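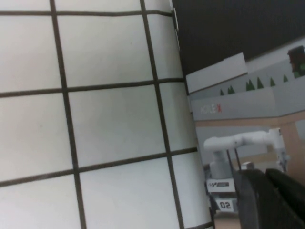 3 min read

October, Tuesday, second day with the Joreck kit

Coffee is on, the Dunbar bench is cleared off, and I want to get this written down before I forget which half of my grumbling was about the kit and which half was about my own cabling. For anyone picking this up later: we have the Joreck wrist package on trial (camera, two-finger gripper, bracket, their calibration software and a year of support if we keep it), and the question is whether it earns a place in the Plernden cell or goes back in its carton.

I spent the morning on the wrist camera, with the gridded panel brought in very close. Closer than the Joreck manual likes, I should say. They want the whole grid in view, and I had it running off three sides of the picture, but Plernden parts get handled at short range and I wanted to know what the lens does there. The brown lines bow a little, as you'd expect from a small wide lens. It's a gentle, even sort of curve and the software seemed quite happy with it once I'd told it to work from a partial grid. That setting is two menus down, under "Advanced", and I went past it twice, so write it on the card by the bench if you have a pen handy.

The panel could do with a wipe, by the way. There are faint smudges on the white, and I'd like them gone before we take any numbers we intend to keep.

Calibration took 115 images in the first run. Joreck suggests 200 for a full one, and I'll do that on the next visit, when I can leave it going over lunch. Even on the short run the software threw out only 10, all of them from the stretch where I was swinging the wrist round too fast. That was me being impatient. I slowed the moves down afterward and it stopped complaining.

Now the fingers, and here I have mixed feelings. They're black and matte with grooves across them, and I like them very much as fingers – good grip on the Katuno sleeves, no marks left behind, and they swap out with two screws. But they sit in the lower right of the picture, big and soft, and they cover whatever is behind them. With the arm facing the next station they hid part of the beige post and the lower end of the 02 arm. For picking that's fine, since you want to see your own fingertips. For reading a label or checking where the neighbor is, you have to turn the wrist and look again, and that costs a move every time. I've asked Joreck whether the camera bracket can be shifted outward a notch. They were friendly on the phone and said they'd send a drawing.

Sharpness at distance is so-so. With the panel up close, I could read the 02 on the front of the other base with no trouble at all, bold and black, but the AGILEX lettering on the gray wall was blurred, and only the red X really jumped out at me. The green lamp on the little traffic light came through nicely, though, even off in the corner of the picture. I'd been wondering if we could use that lamp as a ready signal and save ourselves running a wire, and I'm more hopeful now than I was yesterday. It needs a proper try with the other colors before anybody gets excited, me included.

Price, for the record, is 956 for the package at the trial rate, and the spare fingers are extra. I had assumed a set was included and I'd rather they said so on the quote. The Katuno kit we looked at before came with spares but had no calibration software worth the name, so I suppose you pay somewhere.

Left to do:
Clean the panel, then the full run of 200.
Same close-up view with the lights over the bench dimmed.
Lamp test, all colors, wrist still and wrist moving.
Chase Joreck for the bracket drawing and the price of spare fingers.
Find the short hex key. It was in the Plernden drawer at four o'clock and now it isn't.

My feeling so far is that we keep it if the bracket can move. If it can't, I'd still like to hang on to the fingers.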